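## 4. Open-day demonstration

### 4.1 Setting

The demonstration took place during the April open day at the Skultonside site. Visitors entered in groups of up to 30 and stood behind a rope on the long side of the work cell. In total, 468 people passed through, and the arm was run in every session. Ellora, the grasp planner described in Section 3, was used with the same weights as in the laboratory trials. No parameters were changed between groups.

### 4.2 Procedure

Each session began with a short spoken introduction by one of the authors. The operator then selected a target object and started the planner. Visitors could ask for a different target, but the operator made the final choice. Requests to hand objects directly to the robot were declined for safety reasons.

The planner logged 2,034 grasp attempts over the open day. An attempt was recorded once the hand came within the approach distance set in Noltimetti, our logging tool, whether or not the fingers closed. Attempts stopped by the operator were kept in the log and marked as such.

### 4.3 Workspace

Household and office items were used in place of the machined test parts of Section 3. A patterned cloth was kept on the table throughout, as plain backgrounds had made segmentation too easy in earlier work. Figure 3 shows the hand above a black block on a small stand, with an open white carton on one side and a roll of yellow tape and a pale green dustpan on the other. The dustpan lies across the boundary between the printed cloth and a darker plain one, a placement that tests segmentation at a change of background.

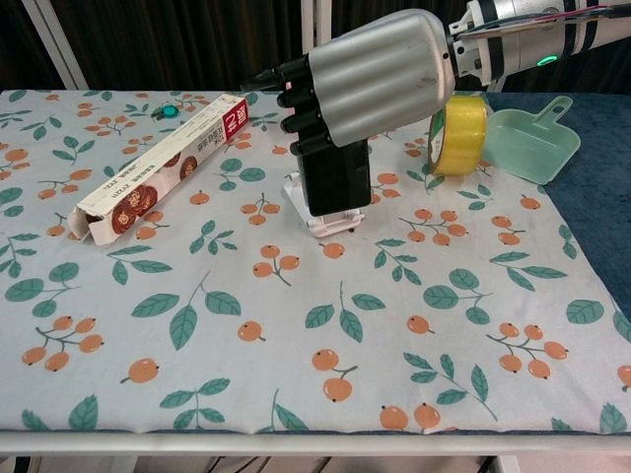

**Figure 3.** Robot hand over the upright block, thumb extended downward beneath the palm.

### 4.4 Limits of the data

Target choice was not random. Visitors tended to ask for objects near the rope, and these are overrepresented in the log. Room lighting was also left at the level used for the public areas. For both reasons the open-day attempts are reported separately and are not pooled with the laboratory set.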